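Home | Guides | Visits and Open Days | Suppliers | Contact

How to get the most out of a robot demonstration day

By Mariann Gulyás

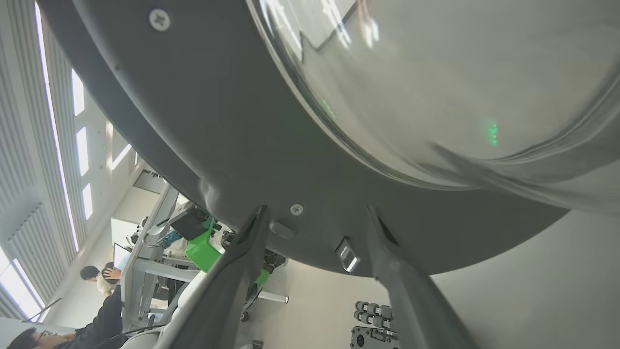 The underside of the gripper housing, with its two dark grey fingers and the clear dome at the right.

I have been going to robot demonstrations for a good many years now, first as a nervous buyer for a small packing firm and later because I simply enjoy them, and I still come home from most of them wishing I had asked one more question. The last was the open day at Flamulov on August 27, 2025, and it was such a friendly, well-run afternoon that I promised two of the other visitors I would write down how I go about it. So, with apologies for the length, off we go!

Before you go

Write down the job you have in mind, in plain words, on one side of paper. Mine said "lift small cartons from a tray and put them in a box, 900 an hour". Add the weight of the thing, its size, and what it's made of. If you can, put a few of the real items in your bag — most hosts are delighted to try them, though do ring first and ask.

Book the earliest slot you can get. At Flamulov they let 41 of us in over the day, and the morning people had far more time at the rigs than we did after lunch.

When you arrive

Find out where you may stand and where the stop button is. Tie back long hair and tuck away lanyards and scarves. Then let the first run go by without taking any notes at all. I know it's tempting to scribble straight away, but you'll see so much more if you just watch.

Looking at the gripper

Ask for the arm to be parked and made safe, and wait until your host says you may come close. Now get down low and look up at it (bring a cushion if your knees are like mine). People spend ages admiring the arm and hardly glance at the part that does the holding. I look for these things:

Screws. Which ones would you have to undo to get at the fingers, and do they take an ordinary Phillips driver?
Fingers. How wide do they open, and can you buy a different shape?
Windows and domes. Ask what each one is for, and how it should be cleaned.
Lights. There was a little cluster of green ones glowing through the plastic dome, and I'd always ask what the colours mean and what you would see in a fault.

During the demonstration

Ask for the same job three times over, then ask for something slightly awkward: a carton turned sideways, or one pushed into the corner of the tray. The team tried 90 picks with my cartons and chatted happily about the four that slipped, which told me a great deal more than a perfect run would have done.

Do ask about price while you're there. A spare pair of fingers for the Sanon gripper was quoted to me at £3089 fitted, and I was glad to be sitting down.

Afterwards

Type up your notes the same evening, and send your host a short thank-you with any questions left over. I'm going back in January with a bigger tray and a fresh list.

14 comments | 27 shares

Contact: Gulyás Guides | © 2025 Mariann Gulyás | Back to top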